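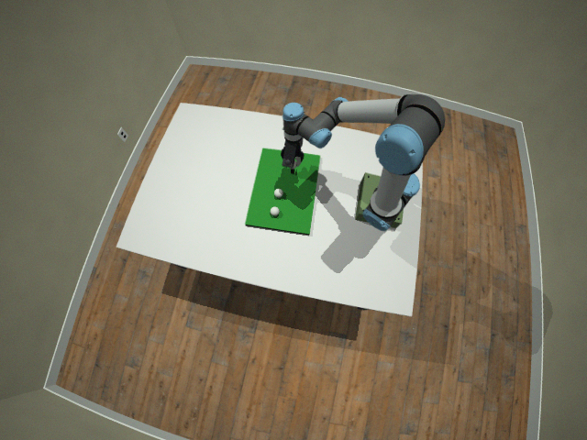

**May, morning. Busta cell, sim side**

Picked this up from where Waldemar left it. The job is still getting the sim cell to agree with the taught points on the real arm in Mamthorpe, so Zuzanna can check new programs before they go over.

Base first. The mounting block had been moved when the table model was replaced, and the robot base frame hadn't been moved with it. The base was 20 mm off in Y. Every pick was therefore off by the same amount, and people had been fixing it by hand in the pick offsets. I put the base frame under the block in the tree so the two move together, then set all the pick offsets back to zero. If you have a local copy with your own offsets in it, throw them out before you pull.

Tool frame next. TCP was still the one from the old gripper. New value is 116 mm along tool Z from the flange, same as on the drawing. Checked by touching the tool point to the same corner of the mat from four wrist angles. Worst spread was under a millimeter, good enough for balls.

Approach height over the mat: left as is. Gripper pointing straight down at the far end of the mat, both balls in front of it toward the near side. I use that pose as the start of every run now. The old start had the wrist too close to singular and the first move was jerky.
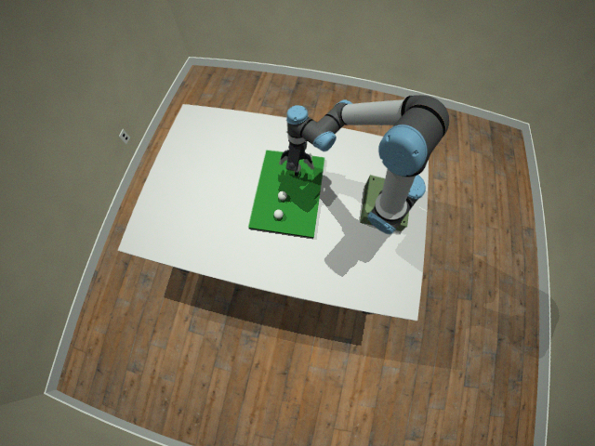
Rónán asked whether the joint limits had been carried over too, and he was right to ask. They hadn't. The sim was using the factory limits and the real controller has a tighter range on joint 5, set when the cable pack was rerouted. Copied the values across from the controller backup. One program (the Chuensuk tray test) now stops with a limit fault in sim. It would have done the same on the real arm, so I've left it failing and put a note in the program header.

Also changed:

- Ball friction back to default. Somebody had it very high, and a ball would stick to one finger after release.
- Physics step shortened. With the longer step the balls crept on the mat when nothing was touching them.
- Mat collision shape now matches the drawn mat. It was a bit larger before.

**Afternoon**

Ran the no-ball cycle first, mat empty, to watch the descent without contacts getting in the way.
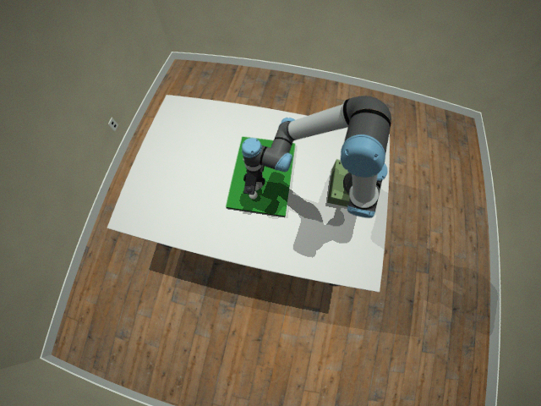

Notebook 5, p. 20

Descent is clean. Fingertip stops just above the mat and the wrist holds its angle all the way down. Logged joint torques for the run and they look flat apart from a small bump on joint 2 at the start. I think that's the payload mass still being wrong, as it includes the old gripper bracket. Bindu has the scale weight for the new one.

Then the same cycle with balls. More than 20 picks with no drops, after which I stopped it to go and save the config. Saved as the Trerkotach baseline, read only. Copy it if you want to change something.

Still to do:

- [ ] Payload mass and center of gravity from Bindu
- [ ] Ask Roman if the base block on the real table was ever shimmed. The drawing doesn't say.
- [ ] Rerun the touch check after the payload change
- [ ] Fix the home button macro, it still calls the old start pose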